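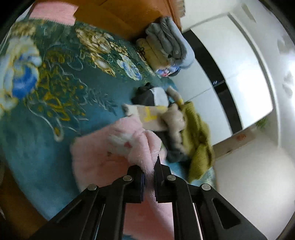

The Pins Come Before the Program

An opinion on the care of small grippers, 2/2/18

When a gripper drops a piece of cloth, the first thing most people do is open the laptop. They change the closing force, they change the approach, they load an older version of the software. I did the same for a long time. Now I believe it is the wrong order, and I want to argue for the other one: first the pins, then the finger tips, then the cable, and the laptop last.

I look after one machine. It is a two-fingered gripper of the linkage kind, which we call the Smadi in our workshop in Velumstead, and its work is soft things. It picks up clothes and blankets from beds and tables. People who come from metal parts think that this must be easy work, because cloth weighs so little and cannot scratch anything. I thought so too, before I had to clean the joints.

Take a fluffy plush like the pink one between the fingers. When the jaws pinch such material they take a fold, and the fold pushes up above the tips in two round lobes. The force is not in one point, as it would be with a steel block. It spreads through something soft that gives way differently each time. If the four pivot pins have even a little play, the fingers do not stay parallel under this load. One tip arrives before the other. On a steel block you would hear it. On plush you hear nothing, and the fold simply slides away some seconds later, and everybody says the program is bad.

And plush leaves fibers. They are very fine, and they go where the oil is. This is my main quarrel with the maintenance sheet we received with the machine, which asks for a drop of oil on every pin after 70 hours. For a gripper that handles metal I would agree. For a gripper that lives among sweaters, oil on the pins is a way of making felt. I once pulled out a pin with a gray ring around it so firm that I had to cut it off with a knife. Since then we run the pins with dry lubricant only, and I wipe them with a cloth before I put on anything new. The sheet still hangs on the wall, with my correction in pencil.

The tips are the second matter. Ours are thin and pointed, and I defend them against colleagues who want wide rubber pads. A wide pad holds well, I admit it. But it needs space, and in a heap of clothes there is no space; the thin tip can go in beside a fold and take only this fold. The price is wear. A thin tip loses its shape quickly, and the worn place is so small that you find it with the fingernail sooner than with the eye. I keep a notebook of tip changes. The shortest life in it is 116 hours and the longest is 223, and the difference between these two was mostly zippers and snaps. So I do not believe in a fixed interval for tips. I believe in touching them every morning.

I should be fair to the other side. The people who begin with the software are not lazy. A change in software can be undone, and a pin that is hammered out badly cannot be hammered back in. Also it is true that sometimes the fault is there. In April we took the joints apart 3 times before somebody noticed that the closing limit had been set for a thicker material. That was my mistake, and it cost us the better part of a week. My order of work would be a poor one if it had no end, so now I allow one hour for the mechanics, and after this hour the laptop may be opened.

But consider what happens in the opposite case. You have a loose pin and you raise the force to cover it. The gripper holds again, and you are content. The higher force wears the pin faster, so after some time you raise it again. At the end you have a machine that pulls threads out of the fabric, with settings that suit nothing except its own damage. Then you repair the pins, as you should have done in the beginning, and all your settings are wrong -- also the good ones.

We have a second gripper, an older one, the Pastus, which was treated in just this way before it came to us. Its settings file is full of exceptions, one for towels, one for knitted things, one which has only the comment "blanket, do not touch". After new pins we could delete nearly all of them. The blanket one I left in. I have not yet had the courage to try without it.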